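Home | Kitchen | Laundry | Workshop | Small Repairs | Contact

Restringing a Bead Bracelet at the Kitchen Table

Last updated: 11 Mar 2021

A stretch bracelet gives plenty of warning before it breaks. The beads start to gap when it is lying flat, and a bit of cord shows between them. If you can see cord, restring it that week. Picking beads up off a kitchen floor takes longer than the whole repair.

You need elastic cord, sharp scissors, a piece of tape and a drop of jewelry glue. Cord of 0.7 mm suits most beads. Go up to 1 mm if the holes are large, and stay away from sewing elastic, which frays inside the bead.

Pre-stretch the cord. Cut a length about twice the size of your wrist, hold both ends and pull firmly 5 or 6 times. Skip this and the bracelet will be loose within a month. I did one for Yvette Chan without stretching the cord and had it back on my table in October. 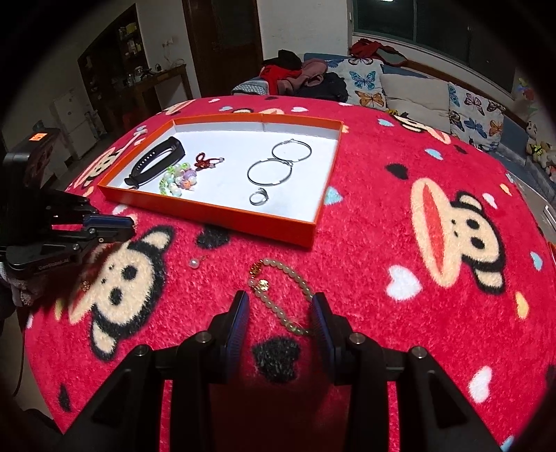 The surface you work on matters more than the tools. Beads roll on bare wood and bounce on tile, so put down something with a nap - a bath towel, a scrap of felt, an old blanket. A fuzzy tablecloth does the job well, and a red one shows up pale green beads clearly, even if it is covered in monkey faces. Dark beads are easier to see on something light. Lay the bracelet out in a loop before you cut it and note where any charm or accent beads sit.

Tape one end of the new cord to the table. Move the beads across from the old cord one at a time, in order. If the cord tip goes fuzzy, trim it at an angle. Any bead with a chipped hole should be left out, as the sharp rim will saw through new elastic.

Tie a surgeon's knot, pull it tight, and tie a second one on top. Put a small drop of glue on the knot and leave it overnight. Super glue dries brittle and can cut the cord, so use the flexible kind. Trim the tails in the morning and tug the knot into the bead with the widest hole.

To store stretch bracelets, lay them flat in a shallow drawer or dish. Hanging them on a hook pulls the cord out of shape - heavy stone beads are the worst for this. Take them off before washing dishes or putting on hand cream.

Related tips
Untangling a fine chain with baby oil
Getting candle wax out of a tablecloth
Drawer dividers from cereal boxes
Which glue for which job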